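Sernola Home Arm: Can It Tidy a Living Room?

Sernola sells its Home Arm as a machine for light household chores. Our review panel ran it for 14 days on the jobs most families would hand over first: clearing a sofa, folding a blanket, and moving bags off the furniture.

Results were mixed. The arm did well with hard, regular shapes. Soft items gave it far more trouble – a backpack with its straps lying free on a patterned blanket remains a difficult pickup, and the arm completed that task in 3 of 30 attempts.
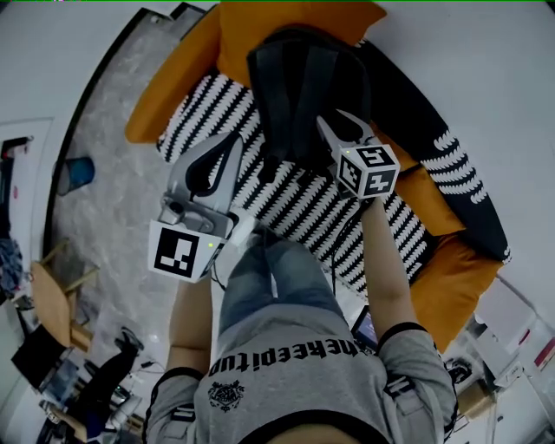

Orysia Chornovol disagreed with the panel's emphasis, writing that a slow machine is still useful if it works while the household is out, and that few owners will stand over it with a watch.

The panel accepts the point on speed. Reliability is another matter, and a dropped bag must still be picked up by someone. Setup took 23 minutes and the printed manual is clear. We recommend the Home Arm for tables and shelves only. Sofas should wait for a later model.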